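Workshop notebook, Akivska bench
July 14, 2025

Maple board, second surface check. Carried over from the Wieczorek job: same glue-up, same seams, no finish yet. The question is whether the face can take an oil now or goes back to Tadeusz for another pass with the card scraper.

Board was brought in from the rack and left overnight to settle before going on the blue table. Weight 4 kg on the shop scale, unchanged from the last entry. Moisture not taken; the meter is at Stirness with Bok-nam and comes back in August.

Straightedge along the grain, both diagonals, then across the seams. No light under it along the grain. Slight rock on one diagonal, gone after the board was turned end for end, so I put that down to the table and not the wood. Seams can be found with a fingernail in two spots. Marked both in pencil on the underside.

Plastic shape blocks went on the face after that. Reason for using them: flat bottoms, no felt, and they show up a high seam by wobbling. They also leave color on raw maple if dragged, so lift them.
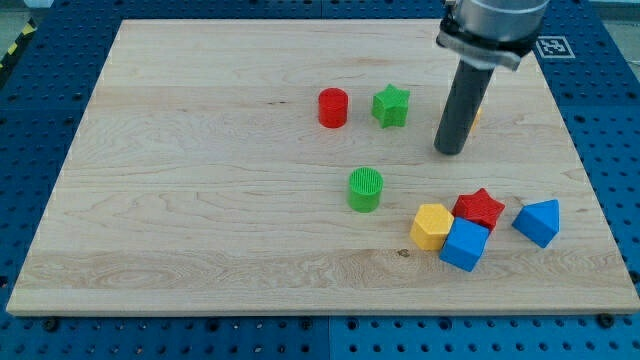 Zuzanna's remark, which she asked to have written down: the swirl near the corner is going to drink more oil than the rest and dry darker, and if the customer wants an even tone the first coat should be thinned and wiped off early. She would do the small dark knot separately with a brush, and she would leave the pale band alone, as it evens out by the second coat on every maple top she has finished.

Agreed on the knot. Not sure about thinning. On the Rovville shelves a thin first coat raised the grain and cost us a full sanding. Will try both on an offcut from the same stock, labeled 188, half and half, and compare under the window.

Blocks lifted and put back in the bin. Wiped the face with a dry cloth. One faint yellow rub, came off with a white eraser. No solvent used, none wanted this close to the seams.

To do:
- Scrape the two marked seams, light strokes, with the grain.
- Ease the long edges. Currently sharp enough to catch a cloth.
- Offcut test, thinned and straight.
- Ask Khanyisile if the order (no. 1798) says matte or satin. The sheet has both.
- Leave the table bolts where they are until Konrad has checked the holes for wear.

Oil on hold until the offcut has had its full cure.

2 comments | 4 shares

Recent entries
Scraper burr: file first or stone first
Rovville shelves, raised grain
Offcut log, maple, 188
Glue squeeze-out on the Wieczorek boards
Stirness meter loan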